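Reltotgate School of Home Cooking offers day and evening courses to adults who wish to cook well in their own kitchens. The school was established by Marleny Marulanda, who continues to serve as its director, and occupies the upper floor of the former Bramudia building.

## Our Courses

Instruction is given in small groups over 5 weeks. The Foundation Course covers knife skills, stocks, grains and the preparation of vegetables. Students who complete it may enroll in the Monti Course, which is devoted to breads and filled doughs, or in the Kuno Course, which deals with preserving and pickling. No earlier training is required for the Foundation Course.

Evening places are limited to 19 students per term. Day classes are smaller and follow the same program.

## Our Faculty

Su-chen Man leads the Foundation Course and is responsible for the written recipes issued to every student. Fredy Ñahui teaches bread. Latifa Ezzat joined the faculty to teach preserving and also directs the December holiday classes, which are open to former students and their guests.

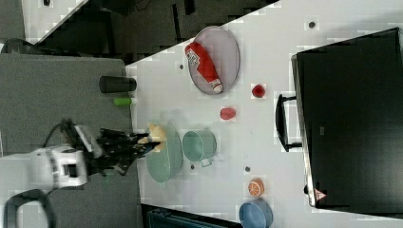
Applications for the coming term are accepted in writing or at the front office, which opens at 30 minutes before the first class of the day. Inquiries about fees and reduced rates should be addressed to the registrar, Mikkel Hviid.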